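Wilta halts two-arm garment cells after gripper fault

August 19, 2018

Wilta has stopped all two-arm garment handling at its Flisham returns center after a gripper closed without a command while an operator was reaching across the table. The operator was not hurt. The company said the cells will stay off until the cause has been fixed and checked on every arm.

The fault happened during the morning shift on cell 4, one of a row of tables where pairs of robot arms sort returned clothing, put it on hangers and fold it. According to a notice given to staff the same day, the operator had pressed the pause button to straighten a shirt that had slid off its hanger. Both arms stopped as they should. A few seconds later the right gripper closed on the sleeve and pulled it a short distance toward the arm's base. The operator let go, stepped back and pressed the emergency stop.

Wilta said the force of the gripper is limited and that a closing finger would be expected to bruise and not break a hand. It is still treating the matter as serious. Staff had been told that a paused cell could be reached into, and on this occasion that was wrong.

The cells run on control software called Twal, which Wilta writes itself. The grippers come from an outside supplier, Vokska, and have their own small controller with a separate power feed. When the pause button is pressed, Twal sends a hold command to the arms and another to the grippers. The log from cell 4 shows that the arms confirmed the hold. The right gripper did not, and Twal carried on as if it had.

Engineers at the site think the missing reply came from a worn cable. The gripper lead on that arm passes under the edge of the table, and the outer cover had rubbed through where it bends. When the connection dropped and came back, the gripper controller restarted and went through its homing routine — a full close followed by a full open. That routine is meant to run only at power-up, with no one near the table.

The same thing was repeated twice on a test bench by pulling the connector out and pushing it back in. It has not been shown for certain that the cable was the only cause, and the gripper has been sent back to Vokska for inspection.
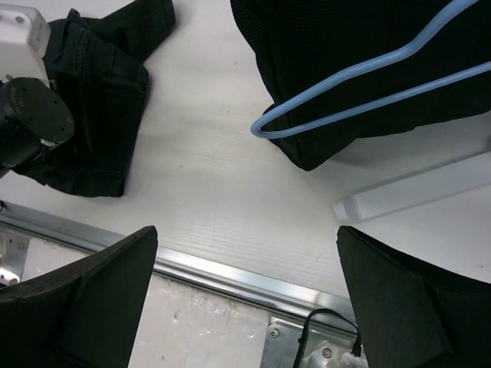
Garment work is harder on cables than most of the jobs the arms were first bought for. Each item is lifted, turned and laid flat several times, and heavy pieces such as jeans need both arms working close to the table surface. Hanging a knit takes more wrist movement again, with one arm holding the neck open and the other feeding the hanger in. The maintenance schedule for the cells was copied from an older line that moved boxes, and it called for the leads to be looked at every 1669 hours of running time.

The lead on cell 4 had been in use for 996 hours. It had not yet come up for its first check.

After the stop, technicians went through the other cells and found two more leads with damage to the outer cover. Neither had reached the wires inside. All of the gripper leads at Flisham are being replaced with a more flexible type, and the point where they bend will be given a wider guide. The interval between checks has been cut to 846 hours for now, and a visual look at the cable is being added to the start-of-shift list.

Changes are also being made to the software. In the next release, Twal will not show a cell as paused until every device has replied. If one does not reply, the power to both grippers and both arms will be cut and the lamp on the cell will stay red. The homing routine will need a person to hold down a button outside the guarded area before it can start. Vokska has supplied a firmware setting that keeps the fingers where they are after a restart, and Wilta plans to turn it on at all sites once it has been tested.

One drawback of that setting is that an item held at the time of a fault will stay held. Operators will have to free it by hand with the power off, using the manual release on the side of the gripper. A short training session on this is planned for all shifts before the cells go back into service.

Until then, the rule on site has been changed. Pause is no longer to be used as a reason to reach into a cell. Anyone who needs to touch a garment, a hanger or any part of the table must press the emergency stop first and wait for the lamp to go out. The old instruction card, which says that a paused cell is safe to reach into, is being taken down. Staff who find a copy that has been missed are asked to hand it to their shift lead.

The stop affects returns only. Orders going out of Flisham are packed on a different line and are leaving on time. Returned clothing is being sorted and folded by hand, and refunds that depend on an item being checked may take two or three days longer than usual. Wilta said no jobs or shifts have been cut as a result, and that staff from the cells have been moved to the hand tables on the same pay.

The backlog stood at 1000 items when the notice was last updated.

The company reported the incident to its insurer and to the state workplace safety office on the day it happened. It has also asked an outside inspector to look at the risk assessment for the cells, which was last signed off in December. That assessment covered an arm moving during a pause but did not cover a gripper moving by itself.

No date has been set for restarting the cells. Wilta said it will bring back one cell first and run it for a full week with the guard gates locked before operators are allowed to work beside it. Cell 4 will be the last to return, after the inspection report on its gripper has been received from Vokska.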